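# Two arms in a shared shed

*Revetville, 2/10/26*

The workshop at Dalley Yard is a single unit with a shared bench along one wall, a pillar drill, a laser cutter that needs a new lens and, at the far end, a research arm on loan to the members. It was set up to answer a narrow question: can a group with evening access and no full-time engineer build a table-top cell that handles ordinary kitchen objects without a person standing over it?

The project is called Tistevier. It has been running since February and has four regular members. The software is mostly borrowed and lightly modified. The mechanical work is their own, and most of the hours have gone into it.

The first job was the mounting. An arm bolted to a light table will move the table, and any calibration done beforehand is then worthless. The group fixed the base separately from the work surface, so that a knock to one does not shift the other. The penalty is that the two must be measured against each other at the start of each session. This takes 14 minutes if the reference marks are clean.

The second job was choosing the objects. Early trials used machined blocks, and the results were very good and of little use. A block has flat, parallel sides and can be gripped from anywhere. The present set is closer to what is found in a kitchen: corn cobs on a woven plate, round plates in a dowel rack, a small wooden stand with a single upright post. 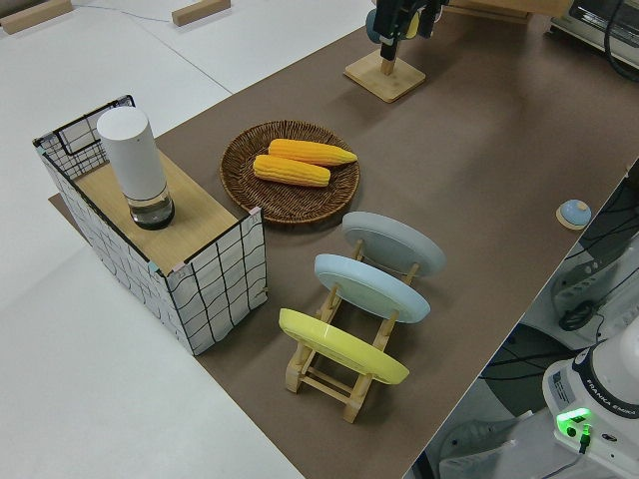

Plates have taken up most of the last two months. Held in a rack they lean, and the angle depends on which slot they sit in and how far they were pushed home. The gripper has to come in along the line of the plate, close on the rim and lift without rotating. If it closes even slightly off line, the plate twists against the dowel and either jams or springs free. The group's answer was to slow the last part of the approach and let the arm give a little under side load. The stiffness values were found by trial, and the log book has a page of them crossed out.

Corn is easier to hold and harder to place. The cob tapers, so a grip at the middle leaves it nose-heavy or tail-heavy, and it rolls when released. Fingertip pads cut from sheet rubber helped. A second set, cast in silicone, wore through at the corners and was dropped.

Everything is recorded. The target is 1,000 logged attempts per task, failures included, before any figure is given out. Each record holds joint positions, gripper width and video from a fixed camera. Storage sits on a small server named Ông, which lives under the bench and is dusted more often than the laser cutter.

Cable routing remains the weak point -- the leads run across the floor, and the plan for an overhead tray has been drawn twice and built neither time. A connector with a proper latch is on order for the gripper.

The next task is to move plates between slots in the rack, starting with the front one. The second arm has a base plate and no bench to stand beside.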